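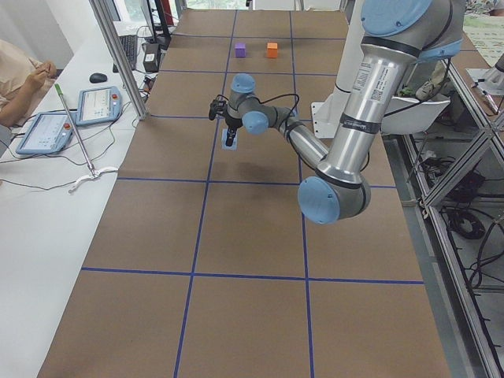 Hello again from Felville! I promised you a proper update on the manufacturing output survey before the summer ran away with us, so here goes (written 13th August, with the windows open and a very loud bin lorry outside).

The July round closed with 550 firms replying out of the 600 on our list, and I'm really pleased with that. Food and drink were quick as ever, the metalworkers needed chasing, and the furniture makers around Cordero sent theirs in a great lump on the final afternoon. Florêncio Coelho has been through the lot and thinks the order book answers are the cleanest we've had.

As for what the firms are telling us, production is up 2 per cent on the previous round, mostly thanks to packaging and small machine parts. I wouldn't get too excited yet! Quite a few firms were clearing a backlog, and new export orders look flat to me. Textiles are still going the wrong way, and a couple of the bigger mills told us they're putting off hiring until the energy contracts are settled.

The bit that's behind is the Erusari district. We wanted the smaller workshops there to have their own figures by now, but the business register is older than we'd been led to believe and plenty of addresses are dead. Florêncio has found 300 that look sound, and he's phoning through them between other jobs. I'd like to hold the Erusari table back until the next report, if you can live with that. I'd sooner print it late than print it wrong.

Money is fine. Postage came in under what we set aside (nearly everyone replies online now) and I'd like to move what's left over to the phone work, so please let me know if you need a form for that or if an email will do.

Next up is the seasonal adjustment, which I've been putting off, and then the short version for the Lorneto website. The draft tables are in the shared folder, and the notes on textiles are still a bit of a mess.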